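읽는 시간 3분

정치 뉴스 알림 앱 '플라레로(Flalero)' 한 달 써본 후기

결론부터 말하면 저는 유료로 넘어갔어요. 그런데 추천하냐고 물으면 좀 망설여집니다 ㅎㅎ

저는 원래 정치인이나 연예인 폭로전 같은 게 터지면 커뮤니티 캡처부터 보는 사람이었거든요. 누가 무슨 메일을 공개했다더라, 상대 쪽에서 반박문을 냈다더라, 거기에 또 재반박이 나오고... 따라가다 보면 맨 처음에 누가 뭐라고 했는지도 가물가물해져요. 그래서 2월에 깔아본 게 플라레로입니다. 사건 하나를 구독해 두면 당사자 입장문, 기사, 정정 보도를 시간순으로 묶어서 보여주는 앱이에요.

제일 마음에 든 건 '원문 먼저' 버튼! 기사 제목을 누르면 기사보다 입장문 전문이 앞에 떠요. 제목만 보고 욱했다가 전문을 읽고 머쓱해진 적이 벌써 여러 번입니다. 정정 보도가 나오면 예전 기사 위에 노란 띠가 붙는데, 이건 진짜 다른 앱들도 따라 했으면 좋겠어요. 전에 쓰던 뷸루밴스(Vuluvance)는 정정이 나와도 목록 맨 아래에 조용히 깔려서 저 같은 사람은 영영 모르고 지나갔거든요.
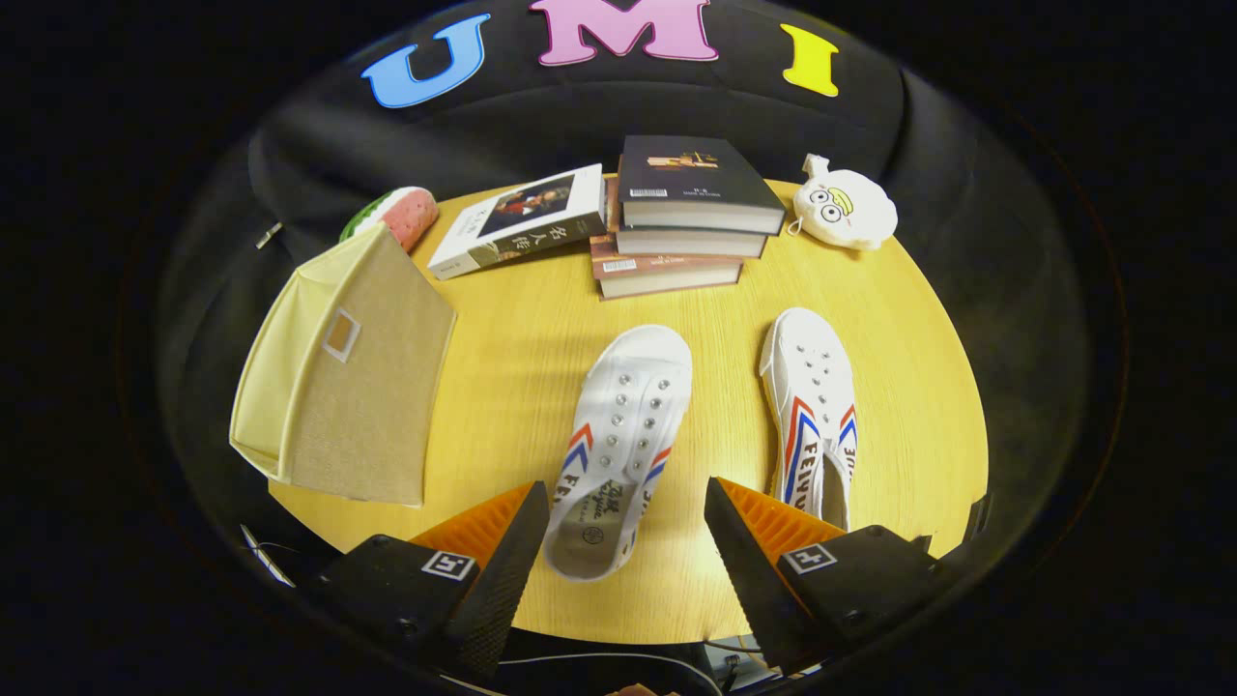
알림은 처음에 좀 무서웠어요. 기본 설정이 '전체 받기'라서 첫날에만 알림이 100개 왔습니다. 새벽 두 시에도 울리길래 그냥 지울 뻔했어요. 설정 > 사건별 알림에서 '당사자 발언만'으로 바꾸니까 하루에 서너 번으로 줄더라고요. 근데 이 메뉴가 왜 그렇게 깊숙이 들어가 있는지는 모르겠네요. 야간 방해 금지도 따로 켜야 해요.

요금은 한 달 3000원. 무료로도 사건 세 개까지는 구독이 되는데, 지난 타임라인을 검색하려면 결제해야 합니다. 저는 예전 선거 때 나온 발언을 찾아보고 싶어서 질렀고, 검색은 꽤 빨라요. 발언자 이름으로 걸러지는 것도 편하고요. 다만 검색 결과를 저장하는 기능이 없어서 링크를 메모장에 하나씩 붙여 넣는 중입니다 ㅠㅠ

아쉬운 건 댓글창이에요. 제가 구독한 사건 하나에는 댓글이 858개 달려 있었는데 절반은 읽다가 포기했어요. 양쪽이 서로 알바라고 싸우는 건 여기도 똑같더라고요. 신고를 몇 번 넣어봤지만 답은 자동 메일 한 통이 끝. 댓글 숨기기 옵션이 있긴 한데 앱을 업데이트할 때마다 다시 켜져서 그때마다 꺼야 합니다.

그리고 해외 소식은 번역이 들쭉날쭉해요. 'alleged'가 들어간 문장에서 '의혹' 두 글자가 쏙 빠지고 사실처럼 번역된 걸 두 번 봤어요. 이런 주제에선 그 단어 하나가 전부잖아요. 다행히 원문 보기가 바로 옆에 있어서 확인은 되지만, 영어가 불편한 분들은 조심하셔야 할 것 같아요.

저처럼 한 사건을 끈질기게 따라가는 분께는 잘 맞고, 아침에 헤드라인만 훑는 분이면 무료 버전으로 충분해요. 별점은 다섯 개 중에 네 개요. 댓글창만 제대로 꺼지면 반 개 더 드릴게요. 다음엔 카르발류(Carvalho)에서 나온 뉴스레터 정리 앱도 써보려고 하는데, 먼저 써보신 분 계시면 어떤지 좀 알려주세요!

이 사이트는 방문 통계를 위해 쿠키를 사용합니다. 계속 이용하시면 쿠키 사용에 동의하는 것으로 간주됩니다.

© Stovico 블로그 | 문의하기 | 맨 위로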